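Black cloth backdrop keeps wrinkling, what are you using?
Forum > Craft Fairs and Markets > Booth Setup

sovlow_soaps
I have a table spot at the spring market in May and I want a dark backdrop behind it. I bought 4 yards of plain black cotton. It looked fine on the bolt. I washed it, hung it, and every fold shows. I ironed it twice and it creased again on the drive over to my sister's place. What is everybody else hanging?

Baoshan Ding
Polyester, the tablecloth kind. Cotton will do that every time. Roll it on a tube, don't fold it.

kamon_s
Second the tube. The fabric store will give you one if you ask at the cutting counter. I would not go out and buy polyester when you already own the cotton. Spray bottle of water, pull it tight, clip it, leave it overnight.

Baoshan Ding
Overnight is no good at a market. Setup at ours is 70 minutes and then they make you move the car.

kamon_s
Fair. I do mostly indoor shows where we get in the evening before.

yeomprints
Weight along the bottom hem helps more than the fabric choice. I sewed a sleeve and put a length of chain in it. Cost me a couple of bucks at the hardware store.

sovlow_soaps
Would chain be too heavy for clips? I only have the small ones.

yeomprints
Depends on the frame. Mine is pipe so I use spring clamps. With small clips put more of them on and keep them close together.

Jae-hoon Seok
I disagree with most of this. Customers look at what is on the table. I've had creased black cloth behind me for 33 shows and one person has mentioned it, and she was selling backdrops. Put something bright on it and the wrinkles go away as far as anybody cares. Big foam letters work well and they weigh next to nothing, so you can move them when the cloth shifts. 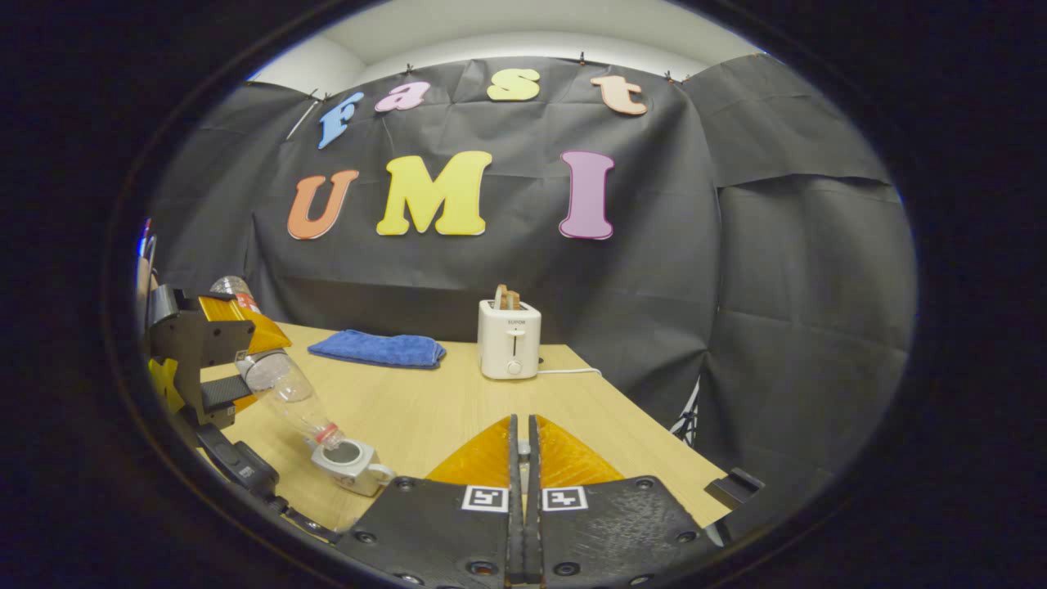
Black backdrop with foam letters, light wood table

kamon_s
Okay, the letters do pull your eye. I'd still want it smoother on the right where the two panels overlap.

Jae-hoon Seok
You would. I wouldn't.

Baoshan Ding
What holds foam letters up on cotton? Double-sided tape peels off mine by noon.

yeomprints
Straight pins from the back, two per letter. Tape is for smooth stuff.

sovlow_soaps
Thanks all. I'm going to keep the cotton, roll it on a tube and try the chain. If it still looks bad I'll get letters. Does anybody know if 78 inches is tall enough, or do I need to go higher?

Baoshan Ding
78 is fine if you sit. If you stand behind the table go higher, and check the market rules first. Ours has a limit for the inside rows.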